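옷 개는 시간을 같이 보낼 참가자를 찾습니다! 생활연구모임 Colitz 거실 세탁물 정리 프로그램

안녕하세요, 집안일을 오래, 자세히 들여다보는 모임 Colitz입니다. 지난 프로그램에서 수건과 양말만 가지고도 이야기가 끝이 없었는데요, 이번에는 드디어 옷입니다. 건조대에서 막 걷어 온 셔츠, 무릎이 나온 바지, 어느 쪽이 앞인지 한참 봐야 하는 티셔츠까지 거실 소파 앞에서 펴고, 털고, 개는 과정을 함께 기록할 분들을 모십니다.

옷 개기는 집집마다 정말 다릅니다. 바닥에 펼쳐 놓고 무릎으로 눌러 가며 개는 분도 있고, 공중에서 양 끝을 잡고 탁 털어 반으로 접는 분도 있고, 소파 등받이에 일단 걸쳐 두었다가 저녁 드라마 시작할 때 한꺼번에 개는 분도 있지요. 저희는 이 차이가 너무 재미있습니다. 어떤 방법이 옳은지 가리려는 자리가 아니니 평소 하시던 그대로 오시면 됩니다. 개다가 마음에 안 들어서 다시 펴는 것도 좋고, 소매를 어디로 넣을지 고민하느라 손이 멈춰 있는 것도 좋습니다.

이런 분을 기다립니다
만 19세 이상이면 누구나 신청하실 수 있습니다. 살림 경력은 보지 않습니다. 자취를 막 시작해서 옷을 개 본 적이 거의 없는 분도, 네 식구 빨래를 매일 개는 분도 똑같이 반갑습니다. 왼손잡이이신 분은 신청서에 꼭 적어 주세요! 지난번에 왼손잡이 참가자가 적어서 아쉬웠거든요. 서서 개기 어려운 분은 앉아서 진행하실 수 있고, 의자 높이도 맞춰 드립니다.

모집 인원과 일정
모집 인원: 120명
기간: 6월 한 달, 매주 수요일
시간: 오전 10시 반, 오후 2시, 저녁 7시 반 가운데 선택
소요 시간: 한 번에 두 시간 (중간에 차 마시는 시간 포함)
장소: Testero 2층 거실형 작업실

한 분이 두 번까지 참여하실 수 있습니다. 두 번째 참여 때는 첫 번째와 다른 옷 바구니를 드리니 지루하지 않으실 거예요. 저녁 시간은 늘 먼저 차는 편이라 1지망과 2지망을 모두 적어 주시면 배정이 수월합니다.

당일 진행 순서
도착하시면 안내문을 읽고 동의서를 작성합니다. 그다음 옷이 담긴 바구니를 하나 받으시고, 먼저 아무 설명 없이 평소 습관대로 개어 봅니다. 차를 한 잔 마신 뒤에는 주제를 하나 골라 다시 해 봅니다. 이번 주제는 '구겨진 옷 펴기', '얇고 늘어지는 옷 다루기', '서랍 크기에 맞춰 접기' 세 가지입니다. 개인적으로는 얇은 옷 주제를 강력히 추천합니다. 양 끝을 팽팽하게 잡아도 가운데가 자꾸 처지는 그 느낌, 다들 아시지요? 거기서 어떻게 접기 시작하는지가 사람마다 달라서 볼 때마다 감탄합니다.

마지막 20분은 진행자와 짧게 이야기를 나눕니다. 언제 누구에게 옷 개기를 배웠는지, 제일 귀찮은 옷은 무엇인지, 안 개고 그냥 걸어 두는 옷은 무엇인지 같은 가벼운 질문입니다. 대답하고 싶지 않은 질문은 넘어가셔도 됩니다.

옷은 어디서 오나요
작업실에는 Warraich 나눔가게에서 받아 세탁을 마친 옷 806벌이 있습니다. 셔츠와 바지가 가장 많고, 아이 옷과 두꺼운 겨울옷도 조금 섞여 있습니다. 집에서 유난히 안 개어지는 옷이 있다면 세탁해서 두 벌까지 가져오셔도 좋습니다. 끝나면 그대로 가져가시면 되고요. 다림질은 하지 않습니다. 주름이 있는 옷은 주름이 있는 채로 시작합니다.

참가하시는 분께 드리는 것
한 번 참여하실 때마다 교통비와 소정의 사례비를 당일에 드립니다. 따뜻한 차와 간단한 간식이 있고, 프로그램이 모두 끝나면 여러 참가자의 옷 개는 법을 모은 소책자 '거실의 손'을 우편으로 보내 드립니다. 소책자는 200부만 찍습니다. 지난 호에서는 '양말을 뒤집지 않고 짝짓는 법'이 가장 큰 사랑을 받았습니다.

복장과 준비물
팔을 편하게 움직일 수 있는 옷이면 충분합니다. 팔찌나 큰 반지는 얇은 천에 걸릴 수 있어 잠시 보관함에 넣어 두시기를 부탁드립니다. 섬유 먼지에 예민하신 분은 마스크를 챙겨 주세요. 작업실 실내화는 준비되어 있습니다.

기록과 개인정보
옷을 개는 과정은 영상으로 기록하며, 자료는 Unus 보관실에서 관리합니다. 이름과 연락처는 기록과 따로 보관하고 사례비 정산과 소책자 발송에만 사용합니다. 참여 도중 언제든지 그만두실 수 있고, 그 경우에도 교통비는 드립니다.

신청 방법
Colitz 누리집의 참가 신청서를 작성하시거나 Testero 1층 안내대에 종이 신청서를 내 주세요. 신청서에는 희망 시간 1지망과 2지망, 주로 쓰는 손, 관심 있는 주제를 적으시면 됩니다. 친구나 가족과 같은 시간에 오고 싶으시면 비고란에 함께 오실 분의 성함을 남겨 주세요. 배정 결과는 문자로 알려 드립니다. 궁금한 점은 안내대 내선 664번으로 편하게 물어보세요.

수요일에 거실에서 뵙겠습니다!

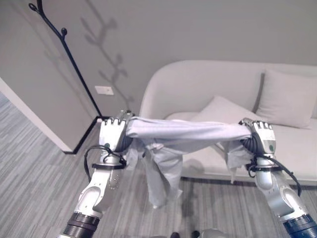
소파 앞에서 양 끝을 잡아 편 연회색 옷. 주름이 그대로 남아 있다.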